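The long way round to a quiet kitchen

I moved to Flerkden for the rent and stayed for the walls.
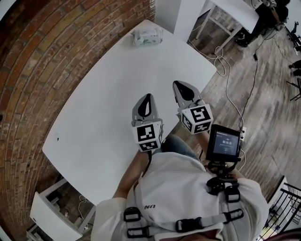 I should explain that before Flerkden I had spent most of my adult life in flats where you could hear the man upstairs take off his shoes. One, then a pause, then the other. I knew what time he got up for a wee. I knew which adverts he hummed along to. We never exchanged more than a nod on the stairs, and yet I could have picked out his cough in a full theatre.

So when I looked round an old brick building at the scruffy end of town, a former warehouse with walls as deep as my forearm is long, the first thing I did was stop talking and listen. Nothing! A bit of pipe, a pigeon. The agent thought I'd gone off the place. I signed before I'd even asked whether there was a bath (there isn't).

That was the start of what my sister calls my noise phase, although it has gone on for 3 years now and I don't think it's a phase any more. Once your neighbours go quiet, you see, you start hearing your own things. My fridge, for one. It was a Voltska, handed down from a cousin, and in the old flat I'd thought of it as a perfectly nice fridge. In Flerkden it sounded like a coach waiting outside a school. It shuddered when it stopped and it shuddered when it started, and in between it made a sort of thin whine that I could feel in my back teeth.

I tried everything people tell you to try. I pulled it out from the wall and hoovered the back, which was disgusting and made no difference. I levelled the feet. I put squares of old yoga mat underneath, and for one glorious evening I thought I'd cracked it, and then at half past ten off it went again. A jar of capers had been rattling against the shelf the whole time, too, so I moved the capers and gained perhaps a tenth of a percent of peace.

At this point I bought a sound meter. I know. It's a little grey thing made by Dineck and it cost less than a round of drinks, and for a fortnight I was unbearable with it. I measured the kettle. I measured the bathroom fan. I measured a bus from the kerb and got 80 decibels, and I told so many people about the bus that one friend asked me, quite kindly, to stop.

What the meter taught me, though, was that the number is only half of it. The fan was louder than the fridge by a mile and it didn't bother me at all. I chose when the fan went on, I suppose, and I chose when it went off. The fridge had ideas of its own. I've since talked to a lot of people about the sounds that drive them mad and it's nearly always something like that - a neighbour's gate, a work phone, a dripping gutter that stops for an hour and lets you hope. Very few people mention a motorway. They'll tell you they got used to the motorway.

You can go too far with it, of course. I spent a good part of that first winter on a forum for people who are bothered by hums. There was a thread 3751 posts long on the subject of a single hum, and I read far more of it than I'd like to admit, mostly in bed, mostly when I should have been enjoying the silence I was paying for. Some of them had moved house. One chap had moved house and taken the hum with him. I closed the laptop after that one and went for a walk, and the walk helped more than the forum had.

The walk took me past the Paisan, which is our local café, and I'd like to say a word for it because it is the noisiest room I have ever loved. Tiled floor, tin ceiling, a coffee machine that shrieks, and a radio that nobody has tuned properly in living memory. I took the meter in (last time, I promise) and it was louder than my kitchen has ever been on its worst night. I sat there with a cheese toastie and read forty pages of a novel without looking up.

I've thought about that toastie a great deal. At home I couldn't get through a paragraph with the fridge going, and there I was, happy as anything, with a milk steamer going off next to my ear. My best guess is that I wasn't waiting for it to stop. I'd walked into a café and got café noise, and fair enough. In my kitchen I was standing guard.

In September the Voltska finally died. It gave one last shudder in the small hours and I lay there, wide awake, listening for it to come back on. I lost a tub of good ice cream and most of a lasagne. The new one cost me 123 pounds second-hand and it is very nearly silent, just a soft tick now and then, like someone setting down a teaspoon in the next room.

And I'll tell you something daft. For the first week I couldn't sleep. I'd wake at the time the old fridge used to kick in and lie there feeling as if I'd left a door open. I ended up putting the radio on low, talking voices, and dropping off to the shipping forecast like somebody's grandad.

I've kept the yoga mat squares. They're under the washing machine now, which walks a bit on the fast spin. The meter has gone to my sister, who has a new baby and some questions of her own.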